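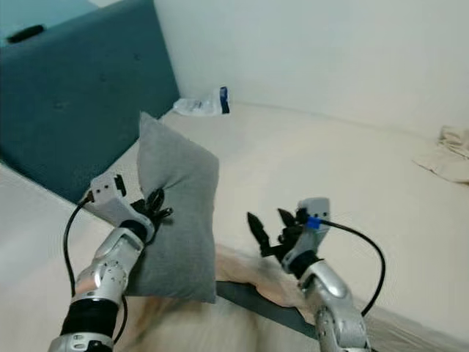
**Prindholm Guest House, second floor**
**Safety check: two-arm unit for bed work, with comments from the housekeeping team**

Date of check: April 2, 2025
Room: 17
Supplier of the unit: Dumau
Present: inspector, two room attendants, shift lead

Marks used: [x] in order, [ ] not in order, [~] in order with a remark.

## A. Before the unit is switched on

- [x] The bed is reachable for both arms without the base touching the mattress.
- [x] The stop button was pressed once by each attendant. Both times the arms stopped at once.
- [~] Loose items are removed from the bed before start.
 Comment: Packaging and cloths must go off the mattress first. A clear plastic package was still at the far side by the wall. The attendants told me that they did this without thinking when they made the bed by hand, and now they have to think of it, as the clearing is a separate step with its own line on the room card.
- [~] Cables of both grippers are plugged in fully and are not pulled tight.
 Comment: The cables go out to the side in wide loops. I would like to see them clipped closer to the arms. The loop on the right is the one which a person passing can catch with a sleeve.
- [ ] Room card is filled in before the start.
 Comment: It was filled in after. Same remark as in October.

## B. Person and unit at the same bed

This part took the most time. When two attendants made a bed together, they stood on both sides and each knew where the other had her hands. With the unit the attendant stands on one side only, and she has to wait. The waiting is what people do not like, and I understand them.

- [x] The attendant can say in her own words when she may reach over the bed and when not.
- [ ] Hands stay away from the front corner of the bed while the arms are over it.
 Comment: Not kept. A hand was at the front corner, close to the right gripper. To be repeated with the whole shift.
- [ ] Closed shoes are worn in the work area.
 Comment: Open slides are not permitted beside the unit. Please give this rule also to visitors and to people from the office, not only to the attendants.
- [~] The attendant has a free way back to the door.
 Comment: Free on the day of the check. In the smaller rooms the linen cart from Ambrosio has to stay in the corridor.

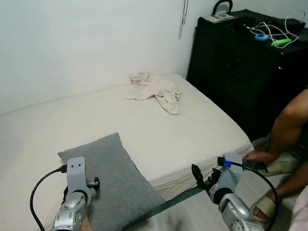 The rule for reaching over is now the following: arms stopped, one look at the status light, then the hand. Two attendants asked if they can reach over when only one arm is moving. The answer is no, and it should be written on the room card, so that the shift lead does not need to repeat it every morning.

One comment from the team I copy here in full:

> "Before, I was tired in the back. Now I am tired in the eyes. I have to look all the time if it holds the pillow or if it does not hold."

I think this is a fair comment. The lifting is less, the watching is more, and our break plan was made for the lifting. I propose a change of place after 60 minutes next to the unit – the attendant goes to the bathrooms or to the linen room, and another one takes over.

## C. Handling of pillows

- [x] The pillow is held by the fabric and the fingers do not press against the hand of a person.
- [x] The second gripper stays clear when only one is needed.
- [~] The open fingers are visible for the attendant.
 Comment: They are dark and narrow at the tip. Against the cream sheet one sees them well. Against a dark bed cover I am not so sure, and we have dark covers on the first floor. Check again there before the unit is moved.
- [~] The pillow is put down before the attendant comes near.
 Comment: The attendants like to help and they pull the pillow from the gripper when it is slow. Please do not do this, also when the room is late.

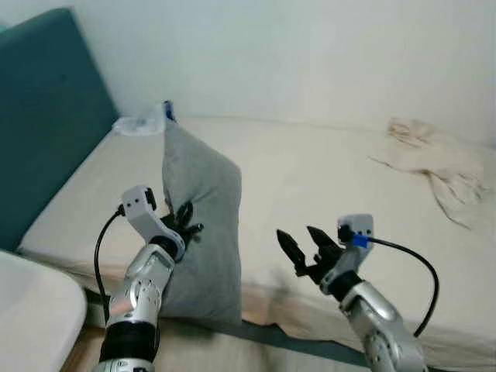
## D. Condition of gripper and fabric

- [x] Fingers have no sharp edge. Checked by hand with the power off.
- [x] No oil or dirt from the fingers on the pillow.
- [~] The fabric is not damaged where it is pinched.
 Comment: The gray covers have a coarse weave and they get small folds where the fingers hold them. I found no pulled thread. The linen room should look at the same cover again after several washings – until now nobody there was asked, and they are the ones who will see the damage first.
- [x] The gripper camera is used for the work only. The attendants asked who can see the pictures. Dumau has to answer this in writing, and the answer will hang in the linen room.
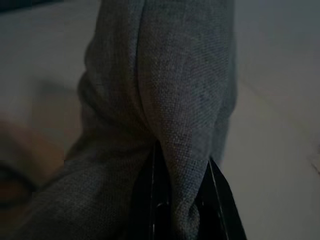 ## E. Changes in the work of the people

These points are not technical, but the works agreement says they belong to the check.

- [x] No attendant works alone with the unit in the first weeks.
- [ ] The time per room is adapted.
 Comment: The plan still has the old time. With clearing, card and waiting the room takes longer than by hand, and the attendants carry the difference.
- [ ] Training is paid as working time for the part-time staff.
 Comment: Open. The shift lead asks the office.
- [~] Attendants can refuse to work beside the unit without a disadvantage.
 Comment: Said orally. Must be in writing.

## F. To be done before the next check

1. Clip the cables on both arms (Dumau).
2. Repeat the rule about hands and shoes with all shifts.
3. New room card with the line "one arm moving = do not reach over".
4. Corrected time per room in the plan.
5. Test with a dark bed cover, first floor.
6. Send a copy of this sheet to our house in Ridholm, where the same unit is planned.

Result: the unit may continue in Room 17 only, with two attendants present. Form no. 138.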